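Category: Service Robots > Hands and Grippers > Resolved
Last updated 23rd December
44 replies | 3 shares

Ticket: Prallow hand lets long items rotate after pickup

Product: Prallow multi-finger hand, trial kit, supplied through Hutberg
Reported by: site integration, Proditz building
Priority: normal

Problem

We have the Prallow hand on a 25 day trial for front-of-house work. It handles cups, boxes and bags without trouble. With long, narrow items it closes fine and lifts fine, then the item swings tip-down within a few seconds. The hand reports a good grip the whole time and no fault is raised. Firmware is the version it shipped with, build 135.

Tried so far

1. Power cycled the hand and the arm controller. No change.
2. Ran the finger calibration from the service menu. It passed. No change.
3. Raised grip force one step at a time to the maximum. Less swing, but the thin cloth items came out creased, so we put it back to the default.
4. Cleaned the rubber fingertips with a lint-free cloth and water. Slightly better for a few picks, then the same as before.
5. Swapped to the spare fingertips in the kit. Same as step 4.

Reply from Hutberg support

Please send the grip log and confirm which object profile is selected. The default profile expects the load to be centered between the fingers. A long item picked near one end puts a twisting load on the fingertips, and the default profile does not correct for it. Also check that the finger cable has slack at full curl. A tight cable can hold one finger back from full contact.

Our answer

Profile was default. Cable has slack. Log attached. It shows code 304 on most of the bad picks, listed as "info" and so not shown on the panel.

Hutberg support

Code 304 is uneven fingertip load. Update to the current build, select the "long item" profile and set the pick point by hand the first time.

Result

Updated and changed the profile. The profile menu moved in the new build and is now under Tools, which cost us some time. We then went back to the long items, including umbrellas.

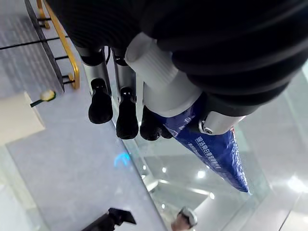
Set the pick point per item type and save it before leaving the menu, or it goes back to center. The manual leaves this out. We have asked Hutberg to add it.

Swing is now within what we can accept at the default force. Code 304 still shows up now and then on wet fabric. Ghasemi, who make the fingertips, list a softer set, and we have asked for a quote.

Status: resolved, fingertip quote open
Tags: gripper, slip, code 304, object profile, trial kit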